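This site uses cookies to remember your login and display settings. Accept | Manage

Home storage > Tubs, bins and crates > Cleaning and care

Scuffed grey bins: clean, line or replace?

Posted by Saadet Aksoy

I keep two large grey open-top bins for odds and ends that don't belong in a drawer: small toys, a dustpan, a brush or two, whatever is left on the floor at the end of the day. They live on a light wood table most of the time and get lifted down onto charcoal carpet when the table is needed.

The floor of the front one is now badly worn. There are whitish rubbed patches, worst in the middle, and the sloping back wall has a broad band of dark smears along its lower part. I have tried dish soap and warm water with a microfibre cloth. The water came away slightly grey and the marks looked the same once the bin had dried.

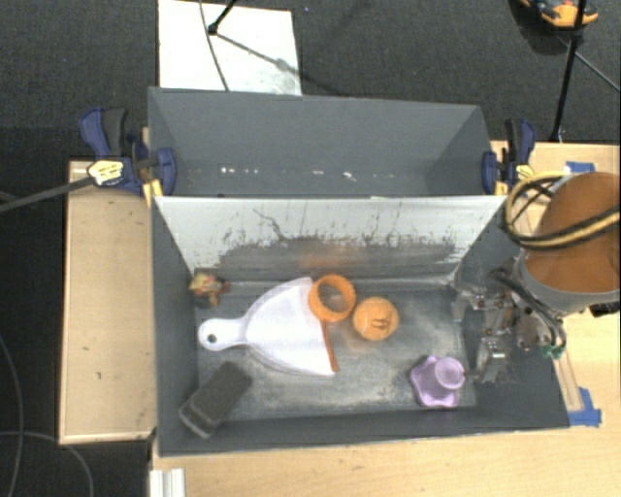
Front bin with its current contents, second bin behind.

There is also a thin, crooked dark line on the back wall, above the smears to the left. I can't tell whether it is a scratch or the start of a crack. I can't feel much with a fingertip.

What I would like to know:

Are the white patches and the dark marks the same kind of damage, and will either come off?

Would a liner be worthwhile, and if so what sort? The bins get dragged forward and tipped fairly often.

Does the line on the wall mean I should stop using it? It never holds anything heavier than what is in there now.

No maker's name that I can find. I bought the pair second-hand in November for 12 dollars.

Erhan Ekinci

Two different things. The dark smears are probably transfer: material rubbed off another object and left sitting on the surface of the bin. Rubber, brush backing and coloured plastics will all do it. The white patches are more likely abrasion. The surface has been roughened and scatters light, so it reads as paler than the grey next to it. Transfer can often be removed. Abrasion can't be, because there is nothing there to take off.

For the smears, in this order:

Empty the bin and vacuum it. Grit left on the floor will do more scratching once you start to rub.

Melamine sponge, damp, light pressure. Test a patch near the rim first and let it dry before you judge it. These sponges are a fine abrasive and will change the sheen on smooth plastic.

If that does nothing, isopropyl alcohol on a white cloth, window open, no flames nearby. Again, test first. Wipe, turn the cloth, wipe again. If the cloth picks up colour you are removing transfer. If it stays clean after a few passes, stop.

Do not use acetone or lacquer thinner. You don't know what the plastic is, and some types soften or craze on contact.

On the line: put a torch against the outside of the wall in a dark room. A full-depth crack will sometimes show as a bright thread, although a thick dark plastic may pass no light at all. The better test is to flex the wall gently with both thumbs and watch whether the line opens. A scratch won't move. If it does open, drill a 3 mm hole at each end to stop it travelling, or retire the bin.

I would leave the white patches alone. A heat gun is sometimes suggested for faded plastic. On a flat floor it is an easy way to end up with a warped one.

Yiğit Duman

just buy new ones?? 12 bucks for two, you've had your money's worth

Nurhan Soylu

Agree with Erhan on the cleaning. On liners:

Felt holds crumbs and hair and has to come out to be cleaned. Ribbed drawer matting is better but creeps when the bin is tipped. What has worked for me is closed-cell foam sheet, 3 mm, cut to the floor with the corners trimmed on a slant to follow the walls. Make a newspaper template first – bin floors are seldom the size of the opening. Hold it down with a few small tabs of removable double-sided tape. Lift it and wipe underneath now and then.

A liner protects the floor only. If the smears are coming from something that leans on the wall, they will come back. Try storing the dustpan and the dark block in the second bin for a month and see which one picks up new marks.

Tags: plastic bins, scuff marks, toy storage, liners

Contact | Terms of use | Back to top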